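Photography restriction notice

A photography restriction notice is a written or pictorial sign telling the people in a room or building that pictures may not be taken there. It is found in offices, laboratories, workshops, archives, museums, clinics and exam halls. In Chinese-language workplaces the usual wording is 禁止拍照, "taking photographs is prohibited", four characters that fit on one line at almost any size. The notice is often printed on ordinary office paper and put up by the people who use the room, without the involvement of a sign maker.

Form

Most notices combine a line of text with a symbol. The symbol is commonly a camera inside a circle, with a diagonal bar across it. Red is the usual color for the circle and bar where color printing is available, and black where it is not. The text may be in one language or several. In multilingual buildings the local language normally comes first and takes the larger type.

Many notices have two parts. The first is the short prohibition, meant to be read from across the room. The second gives the conditions in smaller type: who may grant permission, which areas are covered, whether phones must be put away or only kept in the pocket, and what happens to pictures already taken. The two parts may share one sheet or be printed separately, in which case the sheet of conditions is placed under or beside the first.

Placement

The door is the preferred position, as a visitor meets it before entering. Inside the room, notices are fixed to walls, glass partitions, cabinet doors and window coverings. Eye level is usual. In open-plan rooms a single notice at the door is easily missed by people who come in talking, and a second one is put up on the opposite or side wall.

Window blinds are used where a room has little free wall. A sheet taped to closed horizontal blinds sits against an uneven surface and touches it only along the edges of the slats. It must be taken down, or the blinds left closed, whenever the light is adjusted. Closed blinds also block the view in from outside, and for this reason they are often kept shut in rooms where a restriction applies.

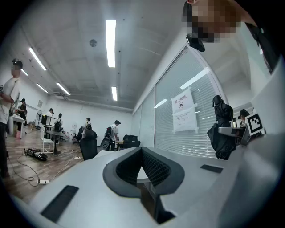
A remark under the entry on the Totitz reference pages, signed Ateş, disputes the advice on blinds: paper on slats is the worst choice of all, the first person who wants daylight pulls the cord and the sheet comes off with a strip of paint, so hang it on the wall beside the window and be done with it. The entry was later changed to recommend a wall position first and blinds second.

Materials and fixing

Paper of standard office weight is adequate for temporary use. It curls at the corners in dry rooms and yellows near windows. Laminated sheets last longer but reflect ceiling lights, and a glossy notice under fluorescent tubes can be hard to read from the side. Matte film avoids this at a slightly higher cost.

Clear adhesive tape is the most common fixing. It leaves residue on painted metal and should not stay on coated slats for long periods. Removable putty holds paper on smooth walls but performs poorly on fabric panels, where pins are used. Suction hooks are sometimes used on glass – they tend to let go in cold weather.

Legibility

Reading distance sets the size of the characters. Chinese characters need more height than Latin capitals for the same distance, as dense characters close up when small. The first line is therefore set large and the conditions are left for close reading. A white background with a clear margin on all sides is standard practice. Notices crowded together with timetables, safety sheets and seating plans are read less often.

Scope and wording

The plain form forbids all pictures. Narrower forms forbid flash, video, or pictures of named equipment, screens or documents. Some workplaces run a permit system alongside the notice, with a badge or sticker for people allowed to record. In such rooms the conditions sheet should say how permission is shown; otherwise the notice and the daily practice of the room appear to conflict.

A notice does not by itself settle the legal position, which depends on local law and on any agreement signed by the visitor.

Survey

A survey by the Sorkar office-planning project, begun in November, recorded 1,087 notices of all kinds in shared workrooms. Of these, 900 were on paper and 11 were fixed to window blinds.

See also

Pictogram
Visitor badge
Window blind
Fedura sign grid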